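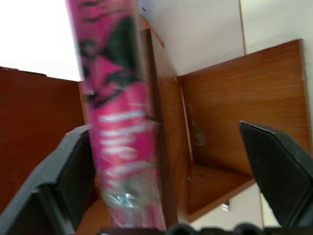

Tubes, tins and other tall packages: what can be posted inside them to overseas?

Asked by Faith Urio
Category: Post and parcels > Sending overseas
Viewed 1000 times

Hello everybody. I am living in Bendigo since two years and I would like to send some paper things to my aunt, who is staying in a small town called Muris. The things are one old map of the goldfields (a reprint, the original was made in 1882), two drawings of my daughter, and a calendar which is already rolled by the shop. I do not want to fold the map. My aunt will put it on the wall and the fold lines will always be seen.

My neighbour told me that I should use an empty chip tube or a biscuit tin and wrap it with brown paper. At the post office the lady told me that tubes are accepted but she was not sure about a used food package, because of the customs in the other country. She was very busy so I did not ask more.

My questions are these:
Can I use a cardboard tube which had food inside before?
Is the round shape costing more than a flat parcel?
How do I protect the ends? Last year I received a tube from my brother and the plastic cap was gone when it arrived, and one sheet had slid halfway out.

The map is 70 cm on the long side if this helps. I would like to post it before the end of July. Thank you in advance for your time.

Answer 1
by Luangrath
Marked as helpful

Hello Faith. I have posted many rolled prints, because my husband is selling his lino prints and I do the packing, so I will try to answer in your order.

Used food tube: please do not. It is not only about the customs form. Chip tubes have oil on the inside wall, even after you wipe them, and the oil goes slowly into the paper. I did this once with a poster and there was a yellow line along the full length of it. Also many countries have rules about food packaging and the officer can open the parcel to look, and then you do not know how well he closes it again. A chip tube is also too short for you. Your map is 70 cm on the long side, but please measure the short side too, because you roll so that the short side becomes the length of the tube. If the short side is 50 cm you need a tube of 55 or so, to leave room for padding.

Buy a plain postal tube with thick wall. The newsagent has them, and sometimes a fabric shop will give you the inside tube from a roll of curtain material for free, if you ask politely. They are very strong. You can cut it with a bread knife, but do it slowly and turn the tube while you are cutting.

Rolling: put the map with the printed side outside. Many people do it the opposite way. When the printed side is outside, the paper lies down on the table by itself afterwards and the corners do not curl up towards your aunt's face. Put a sheet of tissue or baking paper on the printed side before you roll. The drawings of your daughter, if they are made with pastel or soft pencil, must each have their own sheet of tissue. Roll everything together loosely, not tighter than the inside of a paper towel roll, then wrap a strip of paper around it as a belt. Do not use a rubber band. It makes a waist in the roll and it melts on the paper in summer.

Ends: crumple some paper and push it into both sides so nothing can move. Then the cap, then strong tape in a cross over the cap, then tape all the way around where the cap meets the tube. I also write the address on a small card and put it inside, for the case that the label is lost.

About the price I am not completely sure. For overseas it goes mostly by weight, but there is a limit on the length, so ask at the counter with the tube already in your hand.

Comment from Faith Urio: Thank you very much, this is so clear. I measured now and the short side is 48 cm. The drawings are in wax crayon, is tissue enough?

Comment from Luangrath: For wax crayon use baking paper, tissue can stick a little. And keep the tube out of the car boot.

Answer 2
by Pullau

just fold it mate, iron it on low through a tea towel when it gets there. Done it heaps of times with road maps

Answer 3
by Rolotum

I agree with the first answer and want to add a few small things.

A round tube rolls off shelves and conveyor belts. If you can find a triangular mailing box, it lies still and it has flaps in place of caps, so there is nothing to fall off. My post office has them beside the padded bags, but not always in the long size. The inside is a bit narrow, so check that your roll fits without squeezing.

On the customs form do not write only "map" or "gift". I wrote "documents" one time and the parcel was waiting for 10 days until my cousin telephoned them. Write "printed paper map (reprint), children's drawings, calendar", and put a small honest value for each. It is important to write the word reprint. If an officer reads 1882 on the map he can think it is an antique, and for antiques there are other papers to fill in.

For the calendar, ask yourself if it is worth the weight. Mine was heavier than all the rest together, and by July half of the year is gone already.

Comment from Faith Urio: It is a calendar for the next year :) but thank you, I will write reprint on the form. I did not think of this.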